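I've been a dinner-table keeper my whole life, and I'm tired of hearing that the dining room is dead.

You've seen the articles. Turn it into a gym, turn it into an office, knock the wall down and get an island with stools. My neighbor in Vetwood did the island thing in February, and it looks great, and now her family of five eats in a row like people waiting for a bus. She can't see her own kids' faces at supper unless she leans.

I get why people do it. A room you use for one hour a day feels like a waste when you're paying for every square foot. Ours is tiny, with 33 inches between the table and the wall on the window side, so whoever sits there has to commit for the evening. My husband wanted to clear it all out and put in a sofa. We argued about it for 2 years (on and off, we're not monsters) and I won, mostly by leaving my sewing on every other flat surface in the house.

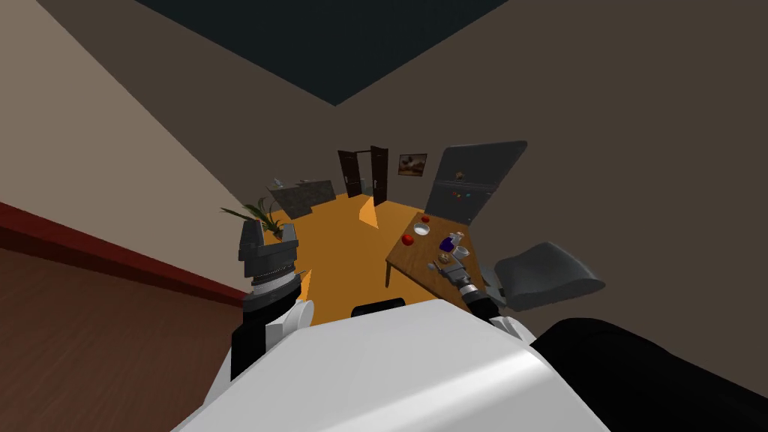
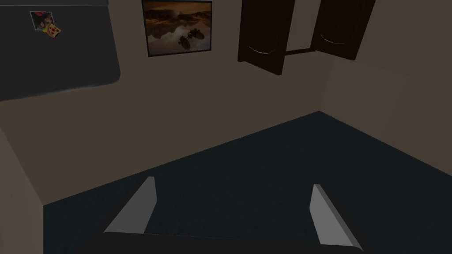 Walls, furniture, color. It all counts.

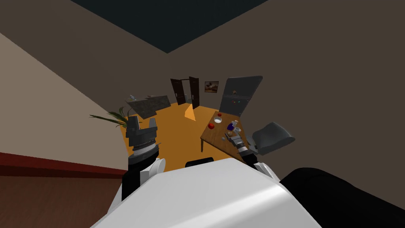
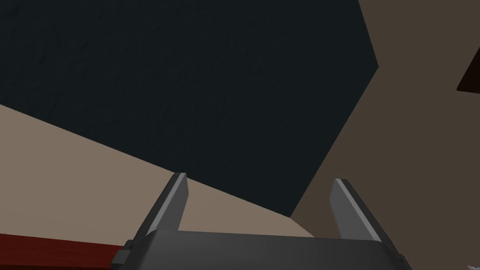

What I was really fighting for was the sitting around afterward. On a sofa you drift off to your phone the minute you swallow. At a table there's bread to pick at and somebody starts a story, and then it's ten o'clock and you've learned that your son hates his math teacher. I never got that kind of information out of him in front of the TV!

My friend Latifa Filali grew up in an apartment where the table took up the entire main room. Homework, bills, haircuts, everything happened on it. She has that same table now, and it's way too big for her place on Cositz Street – you have to turn sideways to reach the kitchen – and I'd still rather eat there than anywhere in town. She paid a mover $83 to get it up the stairs and says she'd have paid double.

And please don't tell me you need a fancy set. A used table and chairs that don't match will do fine. Mine has a burn mark from a casserole and one leg with a folded piece of cardboard under it. Guests have never complained, or not to me anyway.

So before you call the guy with the sledgehammer, try eating in there every night for a month. Put the mail somewhere else. Light a candle if you're that type. If you still want the gym after that, go ahead and build your gym, and come over to my house on Sunday for soup.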